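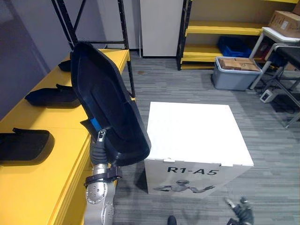
4. Sorting and laying out the shells

Plustar shells reach the bench mixed, left and right together, and must be laid out before any lining is fitted. Clear the bench first and wipe it down with a dry cloth. Lay the black shells flat on the yellow top, well apart, so that the raised rim of each one can be checked all the way along. Flattened cartons go in the grey bin on the floor.

Print this page

4.1 Take one shell at a time from the crate.
4.2 Run a thumb along the rim. Put any shell with a nick or a sharp edge to one side.
4.3 Set the good shells down in a loose row – never stacked.
4.4 Write the batch number on the Bomov card. A full batch is 154 shells.

Note: Scuffs on the yellow paint do no harm. Grit does, so wipe again after every 9 shells.

Caution: Do not lift a shell by its tab. The tab can crack at the root and the damage is hard to spot later.
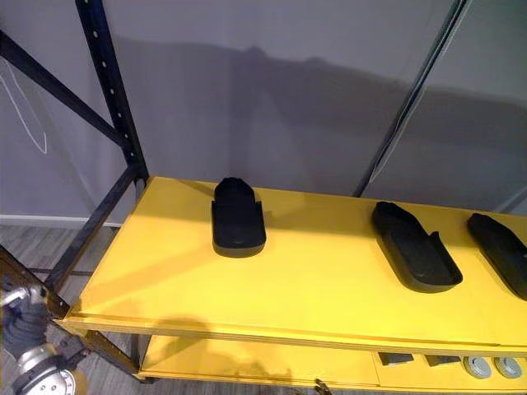

Agnes Lindholm asks that left and right be kept in separate rows from the start, as swapping them over at the lining stage costs her half a morning. Mark the rows with tape if it helps.

4.5 When the row is complete, go to section 5, Fitting the lining.

E-mail this page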